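Clirnero Tabletop Pair, Two Months In

Verdict first, for people who skim: it clears the table. It does so at the speed of a teenager who has been asked three times, and with more cable.

The Clirnero is a two-arm setup that clamps to the front edge of a table and is sold, with some optimism, as a start on household help. I write up shop equipment for a living, mostly packing benches, and wanted to know if a machine could do a chore I'd pay to get out of. I picked the dishes. I did not pick my dishes. The manual recommends beginning with the toy kitchen set, and after the first afternoon I saw the wisdom in that.

Setup took 2 evenings, most of the second one spent on clamps. The base mounts want a thick, flat top with nothing under the lip, so measure before you order. The arms stayed put once tightened, and I have no complaints about the hardware. The software is called Pitutow and I have several, starting with the menu that asks if you're sure and then asks again.

The test was simple. Plates go in the rack, small stuff gets picked up and put somewhere sensible, and I sit in a chair with coffee and don't help.

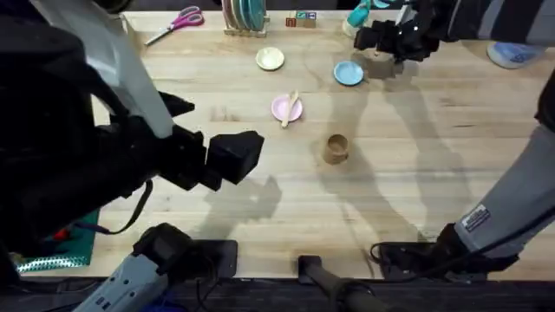
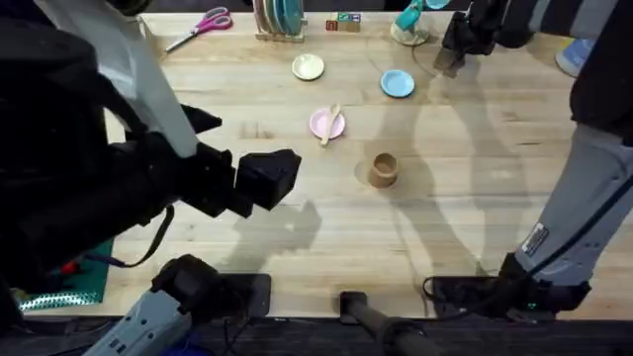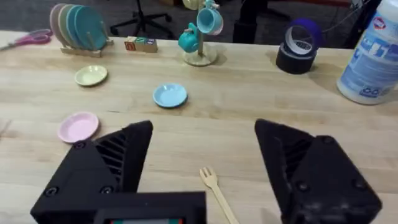

Plates out on the table, more in the rack. The last view is from the gripper, with the fork between its fingers.

Plates first. A small plate lying flat is a mean thing to hand to two blunt fingers, as there's hardly any edge to get under. The Clirnero's trick is to tip the plate up by its rim and pinch it. On a good run this looks almost graceful. On a bad run the plate goes for a walk and the arm follows it across the table like a man chasing his hat. Out of 12 tries at getting a plate into the rack, 6 ended with it standing in a slot. The rest ended with me getting out of the chair.

The spoon and fork went better than I expected. Long handles suit these grippers, and if you can live with silverware being set down at whatever angle the arm feels like, you'll be happy. Cups are easy when upright and a long story when not.

I also ran the Zeng arms last fall, a single-purpose rig for sorting parts into bins. They were faster and a lot duller, and a shop floor should buy those. Bins don't roll away. The Clurnar kit is cheaper than either, but I sent mine back in September with a stripped wrist joint, so I can't say much about its table manners.

Noise is fine - a low whir, easy to talk over. Power use I didn't measure. The cables need tidying every few sessions, and the arms will not do that for you. I asked.

Should you buy it? If you like tinkering, yes, and you'll get a nice winter out of it. If you want the kitchen clean by bedtime, get a dishwasher and load it yourself. I'm keeping mine through the next software update, which promises better plate handling and, I hope, one fewer "are you sure."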